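Jostwood Hall Study Bedroom Package
Hunenska University College - Accommodation Equipment

The Jostwood Hall Study Bedroom Package is supplied to students who hold a residence agreement with Hunenska University College. It covers the main furniture and bedding for one person and is offered for the full academic year or for a single semester.

Each package contains a bed frame, a mattress 105 cm wide, a desk with 2 drawers, a desk chair and a reading lamp. The furniture is made for the College by Gál and remains College property. Bedding may be added to any package, or students may bring their own.
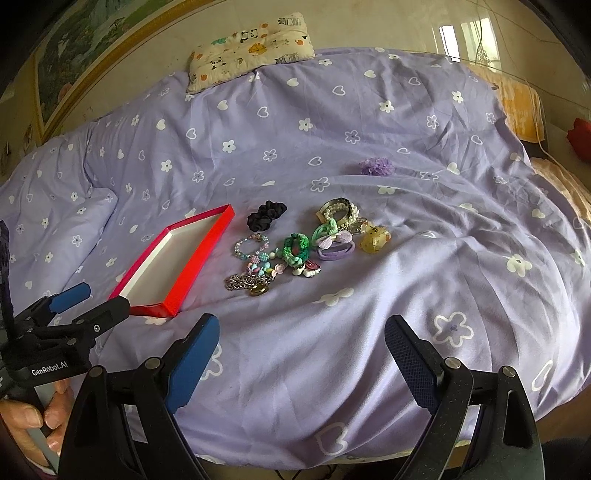
Floral duvet and small panda-patterned pillow on a bed.

Orders are placed through Fulerero, the College's online residence portal. Students arriving for the spring semester should submit their order before the end of January. Late orders are accepted - delivery may then take up to 20 working days.

Items are delivered to the room before the start of the agreement. Students are asked to check the inventory form on arrival and return it to the residence office. Normal wear is not charged. Lost or damaged items are billed at replacement cost.

Desks and chairs may be exchanged for adjustable models on request. Students who need other changes for health or access reasons should contact Jenő Kun, Head of Residence Services, before signing the agreement.

Product code: JW-20
Availability: Jostwood Hall only
Collection at end of agreement: included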